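Zorkivgate Community Help > Parties and Crafts

Tying ribbon on balloons so it stays put

Asked on a Monday, 81 views

I have 36 balloons on sticks to do for a school lunch. The ribbon slides off or the neck tears. What knot do you use?

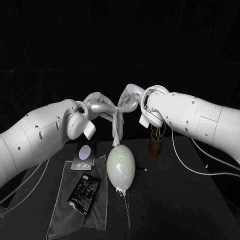
Twisted ribbon is what I want to keep, the white kind, tied at the neck of a pale egg-shaped balloon with the clear stick at the other end. I bought the Dravia roll. Should I switch to flat?

Answer 1 (16 votes)

Keep the twisted. Wrap it twice around the neck, then a plain overhand knot, then one more. Pull slowly. Cut your lengths first and lay them on a towel so they don't roll away. Don't blow the balloons up all the way, the neck gets too tight to work with.
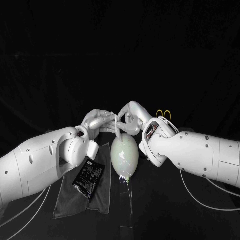

Answer 2 (2 votes)

I just use tape. Zoubi sells clips too but I never tried them.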